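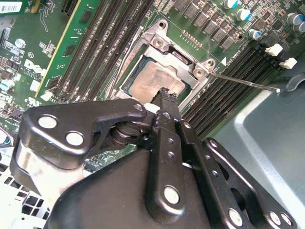

How often does thermal paste need replacing in an office desktop?

Every few years is enough for most machines, and sooner if the fan has become noisy under light work or the processor temperature has crept up since the last service.

Thermal paste fills the small gaps between the processor lid and the base of the cooler. Metal surfaces that look flat are uneven at a fine scale, and trapped air carries heat poorly. As paste ages it can dry out or be pushed towards the edges by repeated heating and cooling.

Kumstead, a records office with 2,000 desktops across two sites, changed its service routine in March. Machines had been opened on a fixed date. They are now opened when the idle temperature rises 9 degrees above the figure logged at installation, measured at the same room temperature.

The office tested pastes from Tejada and Ciseck. Both performed well when fresh. The Ciseck product was thinner and spread under light pressure, while the Tejada needed a plastic spatula in cold rooms.

Old paste should be removed with isopropyl alcohol and a lint-free cloth. Apply a small amount to the centre of the lid, lower the cooler straight down and tighten opposite screws in turn. Lifting the cooler again draws in air, so a misplaced one should be cleaned and started afresh.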